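Section 4. Placing a parcel on the measuring platform
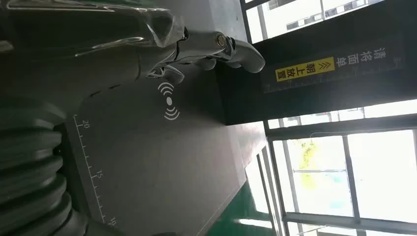 Galtside's packing desk reports that most rejected readings come from parcels laid with the label underneath, and asks that this section be read before the first shift. The steps below apply to the Hondix station as installed at Hakarstead.

1. Clear the platform. Remove tape ends, loose labels and packing scraps.

2. Turn the parcel so that the shipping label faces up. The yellow label on the black panel gives the same instruction in Chinese.

3. Set the parcel down flat, with one long side parallel to the white ruler scale.

4. Let go of the parcel and wait 2 seconds. Do not lean on the platform.

5. Read the length against the scale. For a soft bag, press the ends in lightly and read again – enter the larger figure.

6. Lift the parcel off. Do not slide it across the printed markings.

Note: If the label wraps over an edge, place the side with the barcode up.

Note: Parcels longer than 40 cm are measured by hand and entered under Manual Size.

CAUTION: Keep straps and string clear of the ribbed tube beside the platform. Do not use the tube as a handle.

CAUTION: Wipe the platform with a dry cloth only. Solvent cleaners can lift the scale. Worn markings are to be reported to Talebi, quoting error code 7 if it is displayed.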